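# Chapter 4: Materials in the Kitchen

A kitchen is a good place to begin the study of materials. Most homes have one, and the objects in it must put up with heat, water, acid, salt, and hard use. A tool that bends, rusts, or burns is soon thrown out. The ones that stay in the drawer for years tell us a good deal about what metals, woods, and plastics can do.

In Chapter 3 you learned how to measure hardness and density. Here you will use those measurements to compare materials that do the same job. You will also meet two new ideas, thermal conductivity and grain direction, which come back in Chapter 7 when we look at buildings.

## 4.1 Choosing a Material

Every material is a trade. Steel is strong and keeps an edge, but it is heavy, and it carries heat from a hot pan straight to the hand. Wood is light and slow to pass heat along, but it soaks up water and can split along the grain. Plastic is cheap and easy to mold, yet many kinds soften at temperatures a stove reaches in a few minutes.

A designer starts with the job. Grating hard cheese calls for many small, sharp edges that will not fold over under pressure. Thin sheet metal can be punched to make such edges, and once punched it can be folded into a stiff box. Stirring soup calls for a long handle that stays cool and a surface that will not scratch the pot. Several woods meet both needs. Beech and maple are common choices, as their pores are small and their grain is even.

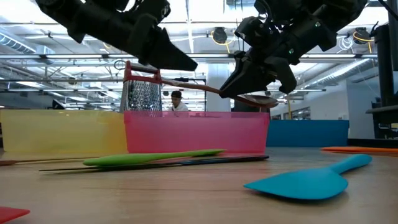 **Figure 4.1** A metal box grater and a long wooden spoon. Compare the materials with the jobs the tools do.

Cost matters as well. When two materials do a job equally well, the cheaper one usually wins. This was true in the town of Drirklow, the setting for the case study at the end of this chapter. Its spoon mill, Grultavis, turned out 3,064 spoons in March of its first year, nearly all of them from scrap left over by a chair maker on the same river. The wood was sound and cost the mill almost nothing.

## 4.2 Heat and the Handle

Leave a steel spoon and a wooden spoon in a pot of simmering water, with the handles well above the surface. After a few minutes the steel handle is warm. The wooden one feels much as it did at the start.

The difference is **thermal conductivity**, the rate at which heat moves through a material. In metals, electrons move freely and carry energy from the hot end to the cool end. Wood has no free electrons to do this work. It is also full of tiny air spaces, and still air is a poor conductor.

Conductivity should not be confused with the ability to withstand heat. Wood conducts poorly but will char if it is left against a burner. Many steels glow at 700 °C and remain solid, long past the point where wood has burned.

### Try It: Comparing Handles

You will need 2 spoons of similar length, one steel and one wooden, a mug, and 600 mL of hot tap water.

1. Fill the mug most of the way and stand both spoons in it.
2. Place a small dab of butter on each handle, at the same height above the water.
3. Record the time at which each dab begins to slide.
4. Replace the water with fresh hot water and repeat with the dabs placed lower.

Write your results in a table. Keep the table, as you will need it for the graph in Section 4.4.

## 4.3 Grain Direction

Wood is made of long cells that once carried water up the tree. They lie side by side like a bundle of straws, and the direction in which they run is called the **grain**. A strip of wood cut along the grain bends a fair way before it breaks. A strip cut across the grain snaps easily.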